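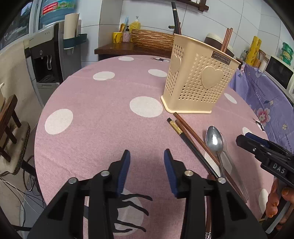 Can a robot do your chores yet? The short answer is: a few of them, slowly, and with a lot of help. A chore that takes you a minute can be a very hard problem for a machine. Take putting the spoons and chopsticks away. You pick up a spoon, you turn it so the handle points down, and you drop it in the basket. On a round table with a pink spotted cloth, a shiny spoon can lie right across a chopstick, and a black chopstick can hide part of a brown one. You know at once that these are separate things. A robot has to work it out.

Why is a spoon hard?

A robot usually finds things with a camera. The camera sends the robot's computer a picture made of tiny colored squares, and the computer has to decide which squares belong to the spoon and which belong to the table. Shiny metal makes this harder. A spoon acts like a little bent mirror, so it shows bits of the room and bright spots from the lamps. See-through plastic is hard too, because the computer sees whatever is behind it.

Next the robot has to pick the thing up. Your hand has four fingers and a thumb, and your skin can feel when something starts to slip. Many robots have a gripper with only two fingers. Some grippers have soft or bumpy pads so that things do not slide out. Even so, a thin chopstick lying flat is difficult. If the gripper stops a little too high, it closes on air. If it goes a little too low, it pushes into the table.

After that comes the basket. A chopstick has to be nearly upright to go in. If other chopsticks are already sticking up, the new one can bump into them, and the robot needs to move over and try again.

How does a robot learn a chore?

There are two main ways. In the first way, a person writes down every move as a list of steps. This works well in a factory, where the same part arrives in the same place all day long. It works badly in a kitchen, because nobody leaves a spoon in the same place twice.

In the second way, people show the robot what to do. A person does the chore many times while the movements and the camera pictures are saved. A computer then looks for patterns in all of them. At a small workshop called Monari, one person sorted utensils 600 times for a single lesson. The robot that learned from it was given 18 spoons to put away, one at a time. It got most of them in. It dropped 3 on the floor, and one ended up beside the basket.
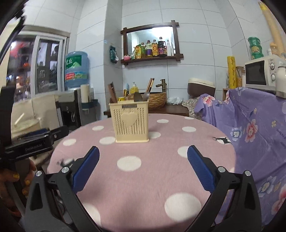

Chiến Thái wrote to us after reading the first version of this page, in November, and said we had been too kind to the robots. Putting spoons in a basket is only the end of the job, the letter said. Somebody still has to clear the plates, scrape off the rice, wash everything and wipe the table, and a machine that can do one of those things has not done the dishes.

That is a fair point. A chore is really a chain of smaller jobs, and each one needs its own skill. Wiping needs gentle pushing. Washing needs a robot that can get wet. Carrying a bowl of soup needs a robot that can move without tipping it.

What can machines do now?

Some machines at home are already good at one thing. A dishwasher washes dishes, but you load it. A robot vacuum cleans the floor, but it may get stuck on a sock or a cable. In warehouses, robots move boxes and shelves from place to place. They manage this partly because the floors are flat and kept clear.

A robot that can walk into any kitchen and tidy it is still being worked on. For now, the spoons are a job for you.

Try it yourself

Put on a pair of thick mittens. Ask a grown-up for a spoon, two chopsticks and a tall cup. Using only your thumb and one side of the mitten, pick up each thing and stand it in the cup. Then close one eye and try again. Write down which one was the hardest to pick up.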